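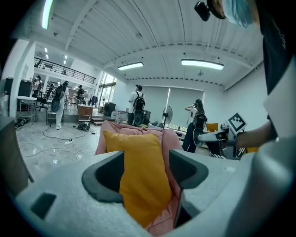
Yellow cushion and pink cushion or cover, with a person in a light blue face mask at the right.

Kirkivura Sportive – Feed Station and Route Safety Checklist
Station 2, Hunen Village Hall. Long route and short route combined.
Revision 5. Completed on arrival, before the first riders are due.

Status codes: P = pass, A = action needed, C = closed out on the day, N = not applicable.

Section 1: Approach and entry

1.1 Advance warning signs in place on both approaches. P
Comment: First sign on the Brostov side is 318 metres from the hall entrance. The previous position was hidden by a hedge on the inside of the bend.

1.2 "Slow – riders turning" sign visible to following traffic. A, C
Comment: Sign had turned on its post. Refixed with two cable ties and a sandbag on each leg. Check again after the first large group.

1.3 Entry surface swept. A, C
Comment: Loose gravel across the apron where the lane meets the car park, worst on the left. Swept to the tarmac edge. The drain cover has slots running in line with the direction of travel and wide enough to take a 25 mm tyre. Covered with a rubber mat, taped on all sides.

1.4 Entry and exit separated. P
Comment: In by the lower gate, out by the upper gate. Cones at 5 metre spacing between the two. Riders must not leave by the lower gate, as the sight line uphill is poor.

1.5 Marshal position at road edge. P
Comment: Marshal stands behind the kerb, on the hall side. Marshals have no power to stop traffic and have been reminded of this at the briefing.

Section 2: Bike parking and car park

2.1 Racks level and stable. P

2.2 Racks clear of fire exit. A, C
Comment: End rack overlapped the swing of the side door. Moved two metres towards the wall.

2.3 Vehicles excluded from the rider area. A
Comment: One hall user's car remains in the far bay. Keys not available. Coned off. No reversing until the station closes.

2.4 Walking route in cleats. P
Comment: The stone step at the hall door is worn and slippery in rain. Matting laid over it. Carry a spare mat in the van, because this one lifts at the corners when wet.

Section 3: Food and water

3.1 Water supply. P
Comment: Mains tap in the kitchen only. The outside tap is fed from a tank and is not for drinking. Labelled and handle removed.

3.2 Capacity. P
Comment: 1000 litres in a food-grade bulk container, filled from the mains. Outlet valve checked for leaks. Container stands on hard ground, not on the grass as in the earlier plan.

3.3 Allergen sheet displayed. A, C
Comment: Sheet for the flapjack was missing. Reprinted from the supplier's list. Nut items moved to a separate table with separate tongs.

3.4 Energy drink mix. P
Comment: Mixed to the packet strength. Jugs labelled on two sides. Plain water kept at the opposite end of the table.

3.5 Hand cleaning. P
Comment: Gel at both ends of the queue.

Section 4: Medical and welfare

4.1 First aid kit sealed and in date. A
Comment: Saline pods expire in January. Usable today, replace before the next event. Wound dressings restocked.

4.2 Defibrillator location known to all crew. P
Comment: Outside wall, left of the noticeboard. Status light green. Access code held by the station lead and by event control.

4.3 Rest area indoors. P
Comment: Up to 20 riders seated. Foil blankets in the blue crate. A rider who is shivering or confused must not be allowed to restart, whatever they say about how they feel.

4.4 Broom wagon contact. P
Comment: Radio tested with control at 07:40. Mobile signal is weak in the hall and fair at the upper gate.

Section 5: Mechanical support

5.1 Work stand stable, clamp undamaged. P

5.2 Track pump gauge checked. A
Comment: Reads high against the hand gauge. Tagged. Use the hand gauge for final pressures, in particular on hooked and hookless rims where the limits differ.

5.3 Compressed gas cartridges stored out of the sun. P

5.4 Unsafe bike procedure. P
Comment: If a brake, fork or headset fault cannot be put right, record the rider number and inform control. The rider goes in the wagon – no exceptions for the short route.

Section 6: Road hazards, Hunen to Kuroda Bridge

6.1 Cattle grid at the top of the climb. P
Comment: Dry at time of inspection. Warning sign on each side. Bars are sound, one has slight movement at the right-hand end.

6.2 Descent to the bridge. A, C
Comment: Two potholes on the racing line of the second bend. Sprayed yellow by the route team and an extra caution sign added above the bend.

6.3 Bridge parapet and surface. P
Comment: Narrow, single file. Expansion joint sits slightly proud. Added to the rider briefing.

6.4 Direction arrows at the Brostov junction. A
Comment: Lower arrow missing. Replacement requested from control. Marshal to remain at the junction until it is fitted.

Open actions at time of signing: 2.3, 4.1, 5.2, 6.4.
Station cleared to open: yes, with the conditions above.
Copy to event control and route team. Keep the original in the station folder.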